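Kotorwood Community Center: September Notes
Last updated: September

Craft room tables open for drop-in use
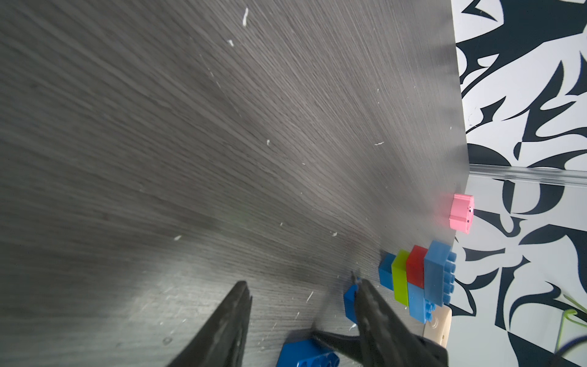

Hours and booking

The craft room is open to drop-ins from 9:01 a.m. until the building closes. Groups of more than 3 should book ahead at the front desk. Bookings run for 2 hours, and the last 30 minutes can be extended if no one is waiting.

Please wipe down your table before you leave. Paper scraps go in the recycling bin by the door. Glue and paint stay in the room.

The Clelgate entrance is closed for paving this month. Use the Stistthorpe Road side, where parking is free after 5 p.m.

Recent items
Marulanda Hall heating repairs finished
Fall class list now at the front desk
Lost and found moved to Room 901

Contact the front desk | Copyright Kotorwood Community Center | Back to top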